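Collecting Bed-Making Examples with a Hand-Held Gripper
Project report, Daltadstead Technical College
Eduard Mikuš
25 July 2021

1. Aim

The aim of the project was to gather examples of a person handling bedding and to use them to train a small policy model. I wanted to know what recordings made in an ordinary bedroom look like compared with the table-top sets we used in the April lab course. Training was done on the department machine, Tolus. Only the collection part is covered in full in this report.

2. Method

I set a target of 100 examples, split into 20 per task. The tasks were: move a pillow, pull a sheet corner, fold a sheet, spread a blanket, and clear an item of cloth off the bed. An example starts with the fingers open above the bed and ends when they are open again and clear of the fabric.

The gripper has two fingers with ridged blue pads. Pillows were picked up by an edge or a corner, never by the middle, where the fingers only push the filling down.

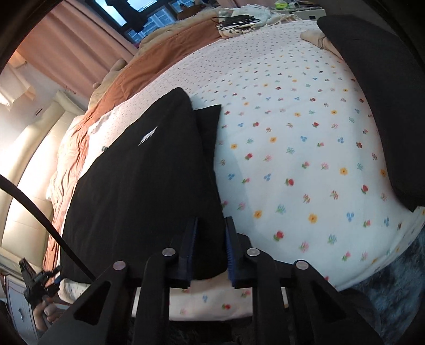 Figure 1. Gripping the lower edge of a black pillow on the floral sheet.

Before each example I changed the layout of the bed. At first I did this by hand without any plan, and many of the starting layouts came out too much alike. After the first task I wrote out layouts on cards and drew one each time. A card gave the position of the sheet, the color of the pillow and whether a blanket was present.

Each example got a label with the task name, the card number and a result: good, partial or failed. Failed examples were kept in a separate folder. I also noted any case where I had changed my grip partway through, as these take longer and confuse the step that cuts the recording into segments.

3. Notes on the fabric

Dark cloth was the hardest to label. On a black pillowcase the folds are difficult to make out in the recording, and I often had to go through it slowly to find the moment of contact. Printed sheets were easier, as the pattern moves when the cloth moves. Two printed sheets together caused a different problem. The edge of the upper one was hard to find when the prints were similar.

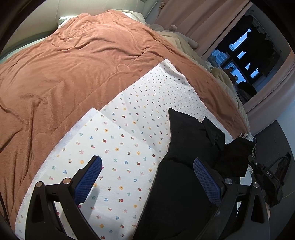 Reading time: 2 min

The layouts with several layers were added late. With one sheet laid over another on top of the comforter, the fingers can easily take both, and I labeled those cases partial even if the top sheet ended up where it should be.

4. Results

All 100 examples were recorded. Two had to be thrown out because the start was missing, and I recorded two more to replace them. The model trained on pillow examples alone chose sensible grip points on light pillows and poor ones on black pillows. The sheet model was weaker, and I have not yet tested it on bedding from another room.

5. Further work

The next set should have more dark cloth and more overlapping layers. I would also write the cards before the first example and record the tasks in mixed order. The label sheet and the layout cards are stored with the project files in the Grundville folder.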